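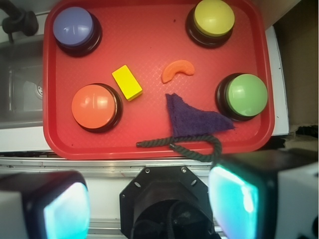

Buttons, a block and a curvy orange piece on a red tray.

What Is It Like to Live at College?

Imagine a giant sleepover that lasts from August until spring! Lots of college students live in big buildings on campus called residence halls. (People say "dorms" too, and both words are fine.) A residence hall has bedrooms, bathrooms, places to study and usually a big comfy lounge where everybody hangs out.

Let's peek inside a make-your-own-friends kind of place: Malabanan Hall, at Skomura College. The college has about 4,000 students, and 438 of them live in this one building. That's more people than in some whole elementary schools, all brushing their teeth under one roof!

Who sleeps where?

Most first-year students share a room with one other person, called a roommate. Each roommate gets a bed, a desk, a dresser and a closet. The beds can be raised up high so there's room for a beanbag underneath, or even a tiny fridge!

How do you get a roommate? Some students pick a friend. Others fill out a list of questions over the summer. Do you stay up late? Are you super neat, or is your floor covered in socks? The college tries to match people who will get along.

Who is in charge?

Every floor has a resident assistant, or RA for short. An RA is an older student who lives right down the hall. RAs plan pizza nights and movie nights, help when somebody is homesick, and remind everyone to keep the noise down after 10 at night.

What about food?

Bedrooms don't have kitchens, so students eat in a dining hall. Traltik Dining Hall opens at 7 in the morning and has 200 seats. You carry your own plate and choose what you like, and yes, there is a waffle maker!

And laundry?

Students wash their own clothes! The machines are in the basement, and Sunday-best shirts sometimes come out pink when a red sock sneaks in.

Words to know

Campus: all the land and buildings that belong to a college.
Roommate: a person who shares your bedroom.
Lounge: a room with couches that everyone can use.

Try it! Draw your own dream dorm room. Remember to leave space for your roommate's bed!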